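Kernano notebook, wrist-view localization, Monday

Third go at the claim that the wide lens alone is enough to recover gripper pose, and that the marker cubes are a crutch we could drop. I said in February I didn't believe it. I still mostly don't, but I want the reasons written down properly this time, because last time I wrote "looks bad" in the margin and that helped no one.

The claim, as it stands in the Lunmont draft: run visual odometry on the hand-held gripper's own fisheye stream, align it once per session, and you get trajectories good enough to train on. The draft gives one error number for a whole session. One number for a whole session tells me very little. A median over a lot of slow reaching will hide every bad moment at the grasp, and the grasp is the part the policy has to learn.

Setup is the long gray table by the brick wall. Two-handed work on eyeglasses and paper, since thin wire frames are about as unkind an object as we have. Cubes stay on the grippers so there is something to compare against. Lamp stays on the table. I was asked whether to clear it off and said no, a bare table would be a different experiment.

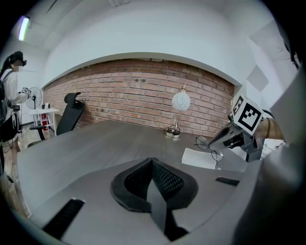 Went through the first batch before lunch. 135 episodes came off the recorders, and 9 of them I threw out because the two streams were offset by more than I was willing to correct by hand. I would like it noted that I threw them out before looking at their errors. The draft does not say when its own exclusions were made.

What I think I see so far:

Long reaches are fine. Better than I expected. The brick gives the tracker plenty to hold on to, and the curve of the lens keeps some of it in view even when the hand tips down toward the table.

Close work is worse. When the fingers come down near the surface, the lower half of the view is gray table and gripper housing, neither of which helps. The table is matte and has almost no texture. The housing moves with the camera, so any feature the tracker picks up on it votes for "we are standing still." I masked the housing with the Wustono mask file and things improved, but that mask was drawn for the other finger pads and it doesn't quite cover the edges. Redraw it before quoting anything.

The other hand is a problem I had not taken seriously. In bimanual episodes the second gripper comes into view at exactly the moment things get delicate, and it carries a cube printed with the strongest corners in the room. The tracker loves it. So in some runs the "markerless" method may be leaning on a moving marker, which is either cheating or sabotage depending on which way that hand is going. Nothing in the draft about this. Were their cubes in view too? Ask.

Same worry, larger scale: people. Anyone moving in the background is a moving feature. Small in the view, so probably small in effect, but "probably" is what I am complaining about in other people's writing.

Afternoon. Reran the same batch with three masks (none, Wustono, Wustono plus any detected cube) and split every episode into reach, contact and retreat. Contact is defined by finger width dropping below threshold. Threshold picked by eye. Yes, I know.

Plotted drift against time in contact, and it goes up, with a wide spread. Masking the cubes makes some episodes better and some worse. I had hoped it would go one way. A sensible reading is that the cube sometimes stands nearly still and acts as a free landmark, and sometimes doesn't. A less comfortable reading is that I am staring at noise and telling myself a story. Not enough episodes per bin to say.

Also checked the reference. The cube poses are not ground truth, whatever we call them in the slides. At steep angles the face markers get foreshortened and the estimate flips now and then, which shows up as a jump that no human wrist could make. I filtered the obvious ones. The less obvious ones are still in there and get charged to the markerless method, so part of its "error" may be ours. That cuts against my own position and it should go in the writeup anyway.

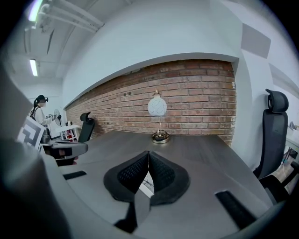
Still to do

Redraw the finger mask for the current mesh pads, with a margin on the rim. Keep the old file, don't overwrite it.

Record up to 700 more episodes on the same table, same lamp, same objects. No changes to lighting halfway through. Last time someone switched off a row and it cost me a day.

A block with the cubes physically off for the markerless run. There will be no reference for those, so judge them by closing the loop: start and end with the gripper in the Ķēniņš dock and see how far the trajectory misses.

Train the small policy twice, 2000 steps each, once on each set of poses. If the two come out equal on the eyeglasses task, I will drop the objection about contact drift, at least for this task. I won't accept equal on a cup.

Write to Lunmont for the per-phase errors. The plots in the draft were made from something, so the numbers exist.

Don't put the reach result in the group slides by itself.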